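Dating glazed tableware from the foot ring
Speaker notes, Si-eun Hwang, 10/1/20

Slide 1. Introduce self and thank Mark Anthony Cruzado for the loan of the Tidgate pieces. Handling rules: two hands, over the padded tray.

Slide 2. Scope. Plates and shallow bowls only. Backstamps were covered in June and are left out of this talk.
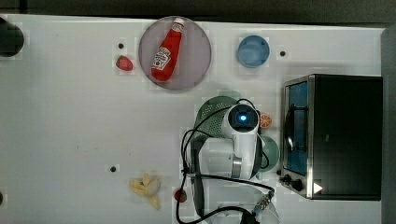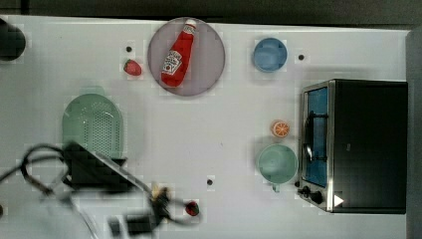
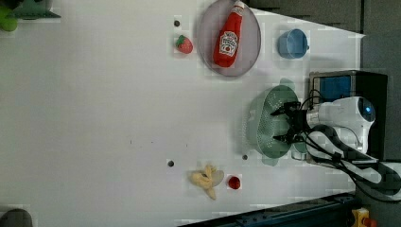

A round plate on a white tabletop.

Slide 3. The foot ring is the part of the base the piece stands on. It is often wiped free of glaze before firing, so the bare body can be read there. Pass round the Panganiban saucer.

Slide 4. The sample. 606 pieces examined, 248 with an unglazed ring. Of these, 90 could be matched to a Staseck pattern book. State clearly that the matched group is weighted towards dinner plates.

Slide 5. Ring profile. Early Staseck rings are square in section, later ones rounded on the inner edge. Wear alters the outer edge first, so measure the inner.

Slide 6. Stilt marks. Three small scars under the rim mean the plate was glazed all over and propped in the kiln. Show the Drasura bowl. Do not date on stilt marks alone.

Slide 7. Problem cases. 19 plates have a ground ring. Grinding removes the profile, and these were left undated.

Slide 8. Questions. Spare calipers are in the left-hand box. Collect the saucer before the break.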